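Flodton Hall Users' Group
Minutes of the February meeting

Held in the small meeting room, starting at 1430.

Present: Nidia Condori (chair), Nam-gil Song (minutes), and representatives of the lunch club, the toddler group, the Brundia choir and the sewing circle.
Apologies: the badminton club.

1. Minutes of the last meeting

Agreed as a correct record, with one change. Under item 4 the choir was shown as having asked for an extra cupboard. The choir asked for a lock on the cupboard it already has. The chair signed the amended copy.

2. Matters arising

The lock has been fitted. The choir has two keys and there is a spare in the office.

The dripping tap in the ladies' has been repaired. The tap in the kitchen still needs a good turn to shut it off and users are asked to check it before leaving.

The notice about parking on the verge has gone up. The lunch club said that it faces the wrong way for people driving in. Nam-gil Song will move it to the other post.

3. Bookings

The toddler group would like to start 30 minutes earlier from next term. The lunch club had no objection as long as the folding tables are left out afterwards. Agreed.

The choir asked whether its summer concert could have the main hall for the whole afternoon. Nidia Condori said the hall was free but the kitchen was already promised to the sewing circle for the early part of the day. The two groups will sort this out between them and report back.

A new enquiry has come in from a chess club. Members were content for it to be offered the small meeting room at the usual rate. It was asked that the club be told about the heating, which goes off by itself and has to be put back on at the switch in the corridor.

4. Kitchen

The new kettle is in use. The old one has been kept as a spare and is on the top shelf, labelled.

The lunch club reported that tea towels are going missing again. After some discussion it was agreed that each group will bring and take home its own, and that the hall will stop supplying them. The sewing circle offered to hem a batch from old sheets for anyone who wants some.

The price from Nambiar for a replacement worktop was looked at. Members thought it was too high for a job of that size – a second price will be asked for from Dellutia before the next meeting. Nidia Condori to write.

5. Money

The balance of the improvement fund stands at £1000. No payments are due out of it until the worktop is decided. The sewing circle asked that new blinds for the main hall be kept in mind. Noted.

The takings from the jumble table were not available and will be brought to the next meeting.

6. Clearing the small store

Nam-gil Song reported on the clearing of the small store. Most of the boxes have been gone through. Crockery without a matching set has gone to the lunch club to use or pass on. Three bags of curtains were too faded to keep. The stage lamps stay where they are until the choir has had a look at them.

There remains the question of the household odds and ends, which have been left over from several sales and belong to none of the groups. 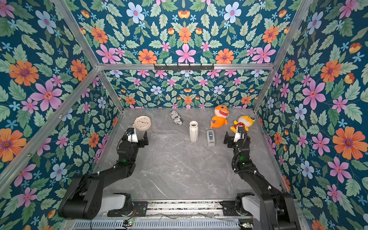 Wall clocks were taken first, as the hall has been without one in the small meeting room since the autumn. The sewing circle was in favour of the round cream one with the small coloured dots round the edge, and thought its thin dark hands might be hard to read from the far end. The lunch club felt that the room is small enough for this not to matter. It was agreed to put in a new battery and try it for a month. The black rack with the row of small hooks was also discussed, as the toddler group is short of places for coats. Its hooks point down at an angle and there was some doubt about whether heavier coats would stay on. The toddler group will test this before anyone asks for one like it by the side door. On the wrapping of breakables, members agreed that bubble wrap should be kept flat and used again.

The choir asked if the flowered wallpaper, with its pink and orange blooms on dark teal, could be had for the noticeboard in the entrance. Opinion was divided. Two members liked it very much and one said that notices would be lost against it. Left over to the next meeting.

Anything not spoken for by then will go on the jumble table.

7. Any other business

The side gate is sticking and needs to be lifted to close. Nam-gil Song will take a plane to it when the weather is drier.

The badminton club had sent a note asking for the floor to be swept before its sessions. Groups using the main hall were reminded that the wide broom is behind the stage door, and that crumbs should go in the outside bin.

8. Next meeting

Same room and same time. Nidia Condori will send round the date once the choir's rehearsals are fixed.

Actions
Nam-gil Song: parking notice, battery for clock, side gate.
Nidia Condori: letter to Dellutia, reply to chess club.
Toddler group: coat hooks.
Choir and sewing circle: use of kitchen on concert day.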